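Hand-held gripper kit: pre-use inspection checklist with comments

10/17/18 – by the Brumell bench team
Filed under: Kit Reviews > Safety & Inspection

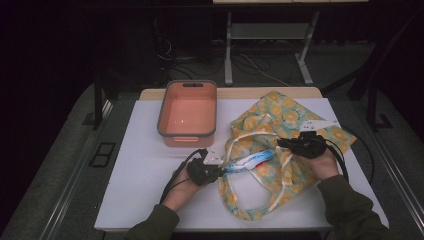
Kit under review: Plusari paired hand-held grippers, on three-month loan. Unit 355. Supplied by Kutitz with cables, mounts and a printed guide. Task during the check: handling soft bags and putting them in an open plastic bin.

Marks used: OK, FIX (put right before use), NOTE (no action needed today).

1. Gripper bodies

1.1 Casing free of cracks and sharp edges – OK
1.2 Jaws close evenly along their length – OK
1.3 Jaw faces clean – FIX
Lint on both pairs after the morning's work with fabric. Wiped down and rechecked. The guide says weekly. We would do it every session if you handle cloth.
1.4 Jaws release fully when the hand relaxes – OK

2. Mounts

2.1 Top plate and bracket tight, no play – FIX
One screw on the left plate took a quarter turn. Thread lock is not supplied and should be.
2.2 No screw heads standing proud near the fingers – OK

3. Cables

3.1 Outer sheath undamaged – OK
3.2 Strain relief at the gripper end – NOTE
Stiff, and it pulls slightly at the wrist on a long reach. Two of our users mentioned it.
3.3 Cables kept clear of the work – FIX
They lie across the table and can get under a bag or strap. We have asked Kutitz for clips.
3.4 Floor cables out of the walking route – FIX
Cover or tape before anyone walks behind the table.

4. Table and load

4.1 Work surface flat and does not slide – OK
4.2 Bin has no split rim or rough handle slots – OK
4.3 Straps and loops – NOTE
A long strap can catch on the other gripper. Pick it up near the label or the seam and keep the second hand on the body of the bag.

5. User

5.1 Sleeves close at the wrist, no loose cuffs – OK
5.2 Grip size suits the hand – NOTE
One size only. Fine for most of us, large for one.
5.3 Break taken every 30 minutes – OK
The weight is modest but you feel it in the thumb.

Cycle log: 2,089 closes, 97 of them marked as slips. Most of the slips came before the jaws were wiped.

Result: passed for continued use once the FIX items are signed off. Next full check in February, or sooner if a gripper is dropped.

Related items
Escobar bench clamps: inspection sheet
Cable covers for carpeted floors
Plusari charging dock: first look
How we log slips and drops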